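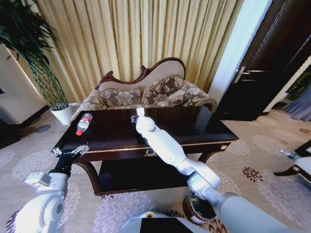
Coffee table and sofa, front room

Forum > Furniture Care > Wood Finishes
Topic: Dark glossy coffee table, how do you keep it clean?

souad_belkadi
Posted August 10, 2022

We have a dark coffee table with a high gloss top and a thin gold line along the front. It came with the sofa behind it. I wipe it with a damp microfiber cloth and then a dry one, and by the evening it has marks all over it again. The shop told me to use Skendo polish once a week. I did that from February on and now there is a haze when the light comes from the side. What do other people use? Also, is the gold trim safe to polish?

LNunez16
Stop the polish. Haze on gloss is nearly always product sitting on product. Put a few drops of dish soap in a bowl of warm water, wring the cloth out hard, wipe with the long side of the table, then dry it right away. You may need to do it three or four times before the old stuff is off.

sherif.l
I disagree about the soap. Soap leaves its own film if you don't rinse, and most people don't rinse. I use distilled water and nothing else. I have a lacquered sideboard that cost me 1750 and it has never had polish on it.

LNunez16
You rinse with a second cloth. I thought that was clear.
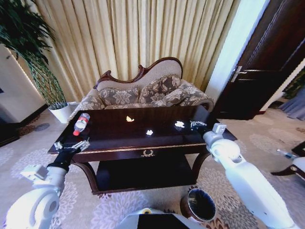
souad_belkadi
The weekly clean is only half of it. The bigger trouble is what gets left on the table between cleans, and I can't be behind everyone all day. On a top this dark, a few bits of crumpled white tissue or paper and a water bottle on its side are enough to make the whole room look untidy. The kids know where the trash can is. I would like a finish that forgives a bit more, or a habit that works.

Everaldo P
Put a tray on it. One tray, everything goes on the tray, and you lift it off to wipe. We bought ours from Dukdale and it has felt feet, so no scratches.

sherif.l
A tray covers up the nice part of the table. And felt picks up grit. I have seen more scratches from felt feet than from bare cups.

Everaldo P
Then brush the felt. Ours has been on the table for years and there isn't a mark.
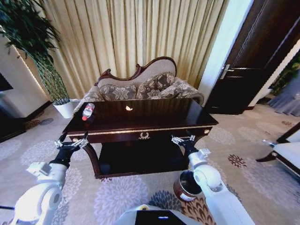
souad_belkadi
I tried a runner before and took it off after a week because it slid around. A tray might be better if it isn't too big. I don't want one that hangs over the gold line, and I would rather not put a glass sheet on top, which my mother-in-law keeps suggesting. She has one on hers and dust gets in between.

brahim_h
Glass is a bad idea on lacquer. It can stick in hot weather. I refinish furniture for a living in Brernau and I have had to pull two of those apart.

For the haze, do what LNunez16 said, with the rinse. If it is still there after that, the top coat has fine scratches and you need a finishing compound, 1000 grit or finer if you sand first. Don't sand it yourself if you have never done it. Leave the gold trim alone. Dry cloth only, some of that gold is very thin.
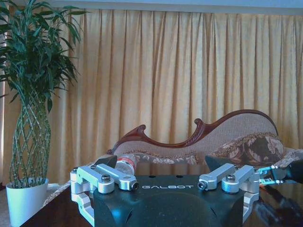
brahim_h
Water is what I would worry about more than dust. A ring from a wet cup can be buffed out if you catch it the same day, but a puddle left overnight gets into the joints and lifts the finish at the edges. A plastic bottle lying on its side, like the one with the red and white label on yours, is the usual way it happens. The cap is never as tight as people think. Stand it up or put it on the floor.

souad_belkadi
Fair point. I will try the soap and the rinse first and leave the trim alone. If I get a tray it will have rubber feet.

sherif.l
Rubber feet can leave marks on lacquer. Check that before you buy.

Everaldo P
Cork, then.

souad_belkadi
Cork is fine with me. Did one round of soap and rinse this morning on the left end only. The haze is less there, I think. Will do the rest over the next 30 days and post again.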